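2025-03-06

# Ostano parts room swaps drawers for trays and mesh racks

The parts room at the Ostano repair shop in Tirnmont has a new system for small electrical parts, and the old cabinet drawers are on their way out. Staff began sorting switches, relays and push-buttons this week at a white table by the curtain, using shallow blue trays for parts waiting to be looked at and silver mesh letter racks for parts that have a place to go.

The shop repairs control panels for workshops, bakeries and small pump stations in the area. It keeps 3908 parts on its books, and 569 of them are what the staff call small electrical: anything that fits in one hand and has terminals on it. Until now most of those were kept in deep drawers, several kinds to a drawer, with paper labels that had been written over more than once.

"You opened a drawer for a relay and took out nine other things first," said Gerardo Mancuso, the parts room manager. "Then you put them back in a different order, and the next person had the same trouble."

Mancuso and bench technician Spyros Vukčević drew up the new arrangement in October, after a stock check found 141 parts filed under the wrong number. Most of those were in good shape and had simply been returned to the nearest open drawer at the end of a job.

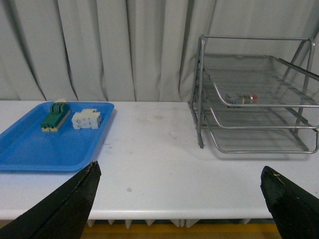
Under the new rules, every part that comes back from a job goes into a blue tray before it goes anywhere else. It stays there until someone has checked the part number, looked over the terminals and written a line in the book. A tray is meant to be cleared by closing time, and nothing is stacked inside it. If a part can't be identified, it gets a tag and moves to a shelf by the office door, where Vukčević goes through the unknowns at the end of the week.

The racks are ordinary desk organizers, the kind sold for letters and paper. Vukčević picked them out of the Zelenák office supply catalog after trying plastic bins, which he said took up too much of the table and hid whatever was at the bottom. The mesh lets him see a part from the side and from underneath.

"It's a paper tray. It doesn't know it's holding a push-button," he said. "The rim is high enough that things don't roll off, and that's all I asked for."

The shop bought the racks with money set aside for a second drawer cabinet. That order has been canceled. Mancuso said the racks cost far less than the cabinet would have, though he expects to buy more of them before the summer. 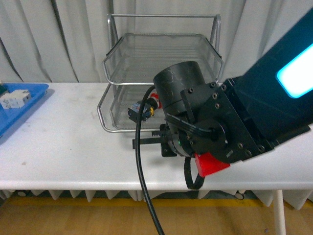
Each level of a rack has a set purpose. The bottom is for parts that have been checked and are going back on the shelf the same day. The level above it is for parts promised to a job that has already been opened, and a job slip has to go in with them. The top is for anything waiting on a customer's answer, and Mancuso said he wants that one to be empty more often than it has been so far.

Push-buttons caused the most discussion. Emergency stop buttons come in to the shop both as complete units and as separate heads and contact blocks, and the old drawers mixed the two. They are now entered in the book as complete or incomplete before they leave the blue tray. Incomplete ones are not given a shelf number until the missing piece is found or ordered.

Relays and switch modules are simpler, Vukčević said, but they have to be laid with the printed side where it can be read. He has asked everyone to stop standing them on end.

The change has not pleased everyone. Some of the longer-serving technicians knew the old drawers by heart and could find a part faster than they could look it up. Mancuso said he understands the complaint and has kept 2 of the old drawers in use for fuses and terminal strips, which were never much of a problem. The rest of the cabinet will be offered to the Ondeck sailing club, which has asked for storage for shackles and line.

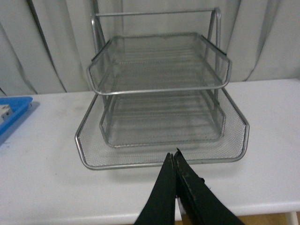

## What changes for customers

Customers who drop off panels for repair should not notice much of a difference at the counter. The main change is in how old parts are handed back. Anyone who wants a removed part returned should say so when the job is opened, and the request will be written on the job slip. Parts with no request are checked and either kept for stock or sent for recycling.

Returned parts can be picked up with the repaired panel. They will be held for 30 days after that, and the shop will make one phone call before letting them go.

People bringing in loose parts to be matched are asked to bring the whole part if they can – a contact block without its button is much harder to identify, and a photo of the label is not always enough. If the label is gone, the make of the machine it came from is a help.

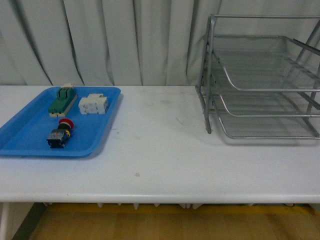
Sorting of the remaining drawers will go on through the spring, one drawer at a time, and the counter will stay open while it does. Vukčević said switches will be finished first, then relays, then the push-buttons. Timers and sensors have not been scheduled.

A new printed list of shelf numbers will hang at the counter once the switches are done. Until then, staff will look up parts in the book, and customers with long orders are asked to call ahead so the parts can be set out before they arrive.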